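Bindent opens orders for its hand-held gripper, and I got a try

So Bindent finally opened orders in July for the hand-held gripper it's been teasing, and I've had a loaner since the week before. If you've been following the little world of robot training gear, you know how this goes: you carry the tool yourself, do ordinary chores with it, and the recordings go toward teaching a robot arm to do the same. What's new is that Bindent is renting the whole thing out as a kit, with the upload service included, to people like me who don't have a lab!

The rental comes with one gripper, 3 sets of jaw pads and a login for Loda, the web service where your sessions end up. The shortest term is 4 weeks. Signe Backlund, who runs the rental side, told me they wanted small shops and school clubs to be able to sign up without a sales call (which I appreciate, I hate sales calls).

I skipped the blocks and cups that come up in the starter list and went straight for the small stuff on a desk. Soft things, shiny things, things with strings hanging off them. That's where I always have the most trouble, and I wanted to see how the pads felt on fabric.
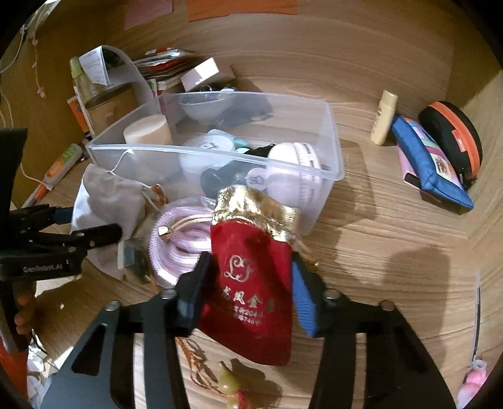 A little drawstring pouch turned out to be my favorite. You have to squeeze enough to hold it but not so much that you mash it, and the handle gives you a pretty good feel for that after a few tries. The tassel was another story. I kept forgetting it was there and had to slow way down, and my wrist was tired after 10 minutes. I'd love a lighter handle, and I told them so.

Loda itself is fine. Uploads ran in the background while I made coffee, and each session gets a plain list of tasks you can rename or toss. I tossed plenty. The search box is slow, though, and I couldn't find a way to merge two sessions.

Ebbe Sundqvist over at Hägglund, the repair shop that handles service for the kits, says swapping pads takes a couple of minutes and you don't need to mail anything in. I tried it at my kitchen table and he's right, though I did drop a screw.

First kits go out next month, and the waiting list is open on Bindent's site now. I'm keeping mine until they ask for it back.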